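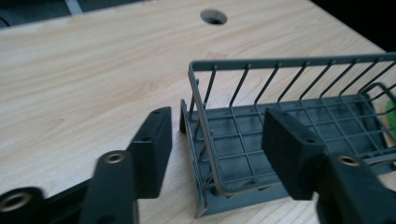
Looking After Your Wine Glasses (and Everything Else You Bring Home From a Festival Weekend)

If you love a wine festival as much as we do, you probably come home every October the way I come home from Vergara – with sore feet, a car that clinks at every turn, and far more glasses than anyone in the house can remember agreeing to. I've been going for years, and I have picked up a few habits that keep it all in good shape between one trip and the next.

Washing the souvenir glasses

Wash them by hand, at least for the first few times. The printed crests and gold rims on festival glasses are often thinner than they look, and a hot dishwasher can take them off in a season. Use warm water, a very small drop of dish soap and a soft sponge, and hold the glass by the bowl while you wash it. Twisting the bowl against the stem is how most of mine met their end!

Rinse well, then rinse again. Even a trace of soap will spoil the bubbles in a sparkling wine, and you'll blame the bottle.

Drying without streaks

Let the glasses drip for a few minutes, then finish them with a linen towel that was washed without fabric softener. For cloudy ones, soak them in one part white vinegar to three parts warm water for half an hour. My Ivau tumblers, which I bought for 99 cents apiece at the end of the last evening, had gone quite gray and came up beautifully this way.

Red wine on a tablecloth

Blot, and please don't rub. Lay the stain over a bowl, sprinkle it with salt while it's still damp, and after a few minutes pour cool water through from the back. Wash as usual, and check it before it goes anywhere near the dryer – heat will set whatever is left.

Tote bags, corks and labels

The cotton totes they hand out at Husow shrink terribly, so wash them cold and hang them up. Corks need a day or two in the open air before they go into a jar, or they'll smell musty. I have nearly 50 in mine and keep meaning to make a trivet.

For labels, fill the empty bottle with hot tap water, wait ten minutes, and ease up one corner with a butter knife. Some peel off in one lovely piece. The ones from Nemen never do, and I've gone back to taking a picture of the bottle and tucking a print into the scrapbook.

Last updated July 7, 2021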